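Etcombe blue

Etcombe blue is a muted greenish-blue wall paint linked with the town of Etcombe.

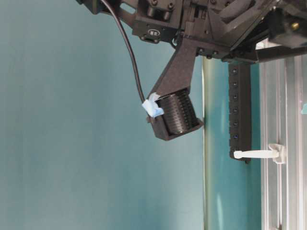
It is often said to calm people who work near it. The evidence is thin. The claim goes back to a leaflet by Dorin Zamfir, who asked 25 office workers how they felt after a repaint — and had no unpainted room to compare.

Traian Matei repeated the survey one December with 17 people and found no change in mood. The paint's age is also disputed. Local guides call it medieval, but no recipe has been found, and the name first appears in a Bellel trade list. Two later shades sold under it do not match.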